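3.2 Demonstrations by remote control

We are less convinced than most recent authors that teleoperated demonstrations are worth what they cost. Two operators, Skinner and Mockus, drove the simulated arm through the tabletop tasks in Kütt, our simulator, and kept 59 of 90 attempts. The usual reading is that the rest were bad driving. We doubt it. Skinner complained from the first day that she could not judge depth near a cluttered edge, and we think a good part of the loss comes from what the operator is able to see.
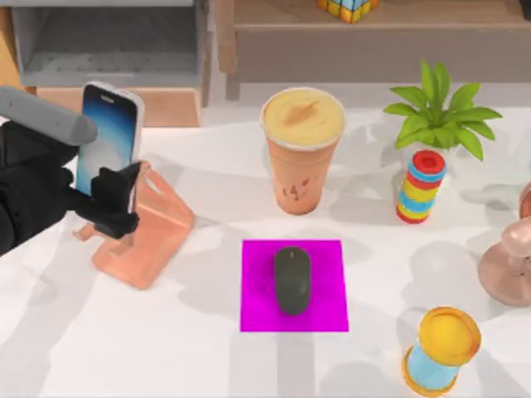
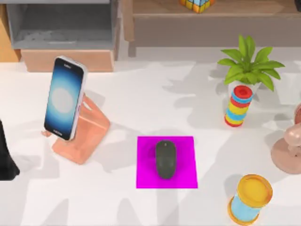
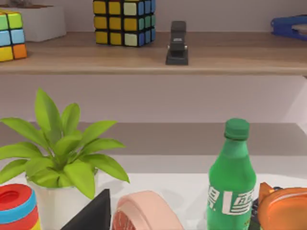
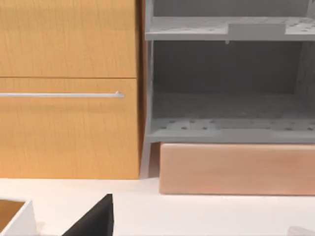

Figure 4. Simulated views from one setting. The phone and its stand are visible in the first and second.

Nor does keeping an attempt make it a good lesson. Jaunzems and Toom (2019) argue that hesitations average out over enough runs. Ours did not. Of the kept runs, 22 had a pause longer than the motion it interrupted, and the policy trained on them learned to pause too. Trimming the pauses by hand helped a little, though by then we were editing the teacher, and we would not call the result a demonstration.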